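Carpet, or the great hallway question 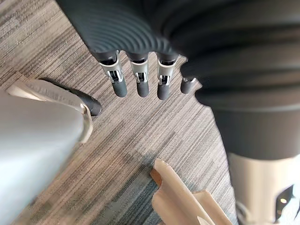 Grey carpet with four mechanical fingers hanging over it.

I have been thinking about floors for the best part of a year now, which I know is not how most people want to spend their evenings. When we moved into the house in Flostevcombe the hall and stairs had bare boards, painted a sort of treacle brown, and I was very taken with them for all of one winter. Then came the draughts (you could feel them round your ankles while you were putting your shoes on!) and the noise of anybody going down for a glass of water at 2 in the morning, and I began to look longingly at other people's carpets.

My friend Kirstin Morrison had hers done in grey and swears by it. She says it hides the fluff and forgives a muddy boot, and having sat on her landing with a cup of tea I must say it is a lovely soft thing to sit on. I wanted green, though. I have always wanted green. I brought home so many little squares from the shop that they covered the bottom three stairs, and every one of them looked like pond weed by lamplight.

Then there was the money. The first quote was £790 with the underlay and fitting, and the second was £500 without either, so I sat at the kitchen table with a pencil and got quite cross. Do ask about the underlay, whatever you choose. The man who came to measure up was very patient about it and showed me two sorts, and the thicker one made such a difference under my slippers that I gave in on the spot.

We have gone for grey in the end, a warm one with a bit of oatmeal in it, and it is being fitted in April. I kept back £40 for a decent doormat — a big coarse one, the kind my gran had by her back door, that you could hear people using from the front room.

The boards will still be there underneath, treacle and all, and I did feel a pang about that when I was sweeping them this morning. I've told Kirstin she may come and inspect it once it's down, provided she brings the shortbread. Next is the back bedroom, where the lino is lifting by the window and I haven't the faintest idea what to do about it.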